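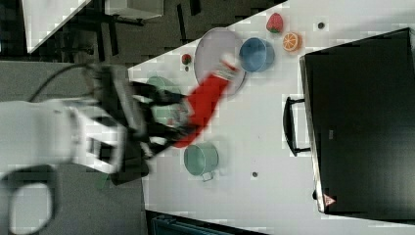 The play kitchen at the Kirnell open day was the part I had gone to see, as our nursery is replacing its own this year. Kirnell has taken two floors of the old Belitz building, and visitors go round in small groups, starting on the upper floor. Our guide was Mamta Mittal, who looks after the visits and had clearly done the route many times. She gave us a sheet with the day's numbers on it: 400 visitors booked, 31 tables to see, 2,225 items in the toy store downstairs. The kitchen table came early in the tour. It is a plain white top with a lavender plate, a deep blue bowl, a strawberry and a slice of orange laid out on it, and a black, boxy thing at one side with a handle. I liked that there was space left between the pieces. Ours are usually heaped in one corner by mid-morning.

We had ten minutes there. Most of the questions were about cleaning, and Mamta said the food goes through a warm soapy wash and is then left on racks overnight. The crockery is done separately. Someone asked about chipped paint and was told to speak to the Joshi stand on the way out, which I did later and got a leaflet.
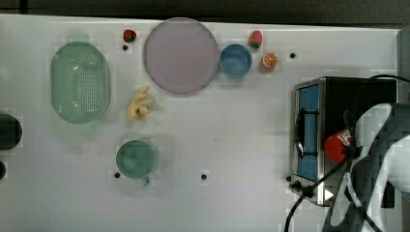 The kitchen table, with colander, bananas and toaster oven.

The oven was what our group talked about longest. Our own play oven is a wooden box with painted dials, and two people wanted to know whether children take more interest in something with a glass door. Mamta thought they did, but said it depends what else is out. She changes the food every fortnight and leaves the larger pieces where they are. I would have liked to hear more about that, but the next group was waiting at the door.

From there we went down to the store. Everything is kept in lidded tubs with a label on the short end, and the shelves stop at shoulder height. The tubs come from Kedow and are sold in packs of 50, too many for us, though a neighbouring nursery might share an order. 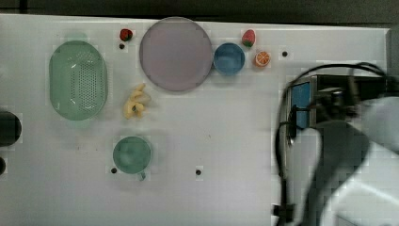
The labels are typed and changed each September, when the stock is checked. Broken pieces go in a tray by the stairs and are sorted once a month. I copied down the layout of the food shelves: fruit at the bottom, then bread and cakes, then plates and bowls, with pans at the top.

Tea was served in the front room at the end. The lift was out of use, so allow extra time if you need it and ring ahead. Parking is on the street and was full by the time I left. The next open day is on 01/02/2020, and places have to be booked through the front desk.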